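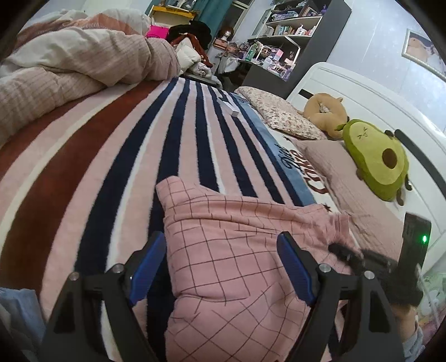 Progress report to the Ulen Fund: trial of the Lurkirar hand-held gripper kit

Prepared by Ajith Arumugam, with notes from Zdzisław Cieślak

Thank you again for your patience over the winter, and for the very kind phone call when the first shipment went astray. We're glad to say the kits are all in hand now, the trial is well and truly under way, and we have a good deal more to tell you than we did last time!

As you'll remember, the grant covers a fair review of the Lurkirar kit as a tool for gathering folding and tidying demonstrations in ordinary homes. Our plan was 300 recorded sessions by the end of September. We have 1109 short clips so far, spread over 28 homes in and near Vulstead, and Zdzisław has been through every one of them with his usual cup of tea at his elbow. Bedrooms make up the biggest share, and we've come to rather like them as a test, with soft bedding underneath and all the clutter of real life close by.

The grippers themselves have been well received. People pick up the squeeze of the handle within a few minutes, and the blue ribbed pads seem to suit light fabrics. Thin pyjama cotton is still the hardest thing we ask of them. It bunches, it slides over itself, and if the two operators' hands aren't moving at the same pace the whole piece goes skew and you have to start over (we've all done it, me most of all). 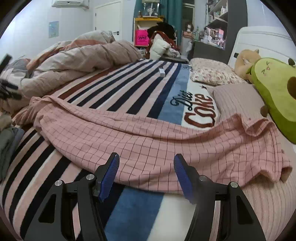 Pink checked garment on a striped blanket, bedroom session, with the gripper's jaws open.

On the less cheerful side, the cable clip works itself free more often than we'd like, and the printed guide is hard going for anyone who hasn't used a kit before. Zdzisław has rewritten the set-up pages in plainer words and we've sent them to D'Souza, our supplier, who has promised replacement clips at no charge. We also lost most of an afternoon's recording to a full memory card, and that one was entirely our own fault. There's now a note taped inside the lid of every case.

Spending is a little under budget. Travel has cost less than we allowed for, and with your agreement we'd like to move the difference into paying host families for a second visit. Many of them have asked when we're coming back, and it would let us compare early and later attempts by the same people.

Next up are 25 sessions with towels and fitted sheets, and then the written review of the kit. Ajith will send the draft to you before it goes anywhere else. If you'd like to come along to a home visit, please do say so, as the families are very welcoming and we can fit around your hours.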